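Pullberg Linen Services
About us

Pullberg launders, folds and returns household and lodging textiles. The company was set up in 2000 in a single unit on the Rarkham estate and now works from 2 adjoining units on the same road. Work is split between flat linen, towels and bed coverings, and each line has its own wash programme, drying limit and folding standard.

What we handle

Towels make up the largest share of the work by piece count. Hand and bath towels are sorted by weight before washing, then by colour. White towels are never mixed with dyed stock, including pale pinks and creams. Printed and lace-trimmed sheets go through at a lower spin speed and are pressed on the reverse side.

Bed coverings other than cloth are taken by arrangement. The most common is the tile-type sleeping mat, made of small bamboo pieces. These are not immersed. They are wiped along the rows with a damp cloth, turned, wiped again and left flat until the moisture reading is acceptable. A mat should be rolled with the tiles facing outwards – folding strains the joins.

Folding standard

Our standard for towels is known in-house as the Plondia fold, after the first guest house to ask for it. Long edges are brought together first, then short edges, with the hem on the inside. The finished stack is checked against a card template. Current staff are trained to 82 pieces an hour for hand towels and 76 for bath towels. Pieces that miss the template are opened and refolded from flat.

Folding on the bed

Some customers have no table of a suitable size, so we also provide an on-site folding service in bedrooms. The method differs from bench work in the following respects:

1. The bed is made up before folding starts, and any mat is laid flat over the sheet.
2. Small items and cables are kept to the edge of the mattress, clear of the folding area.
3. A white towel is put down on the mat, and the bunched part is drawn out until the whole piece lies flat.
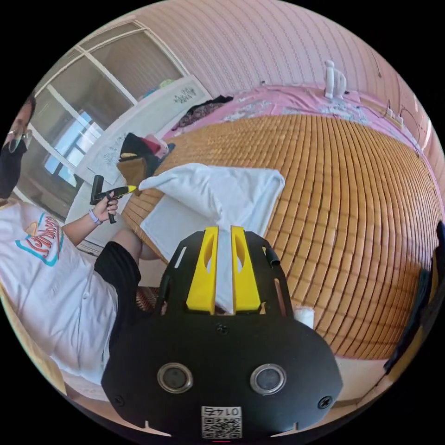 4. Edges are squared by hand and the fold is made as at the bench.
5. Finished pieces are stacked at the foot of the bed, hems facing the same way.

Collection and delivery

Collections cover Rarkham and the Fraser Road area. There is no Sunday round. Bags are tagged at the door and the tag stays with the load until it is returned. Bamboo mats travel separately from cloth and should be handed over rolled and tied.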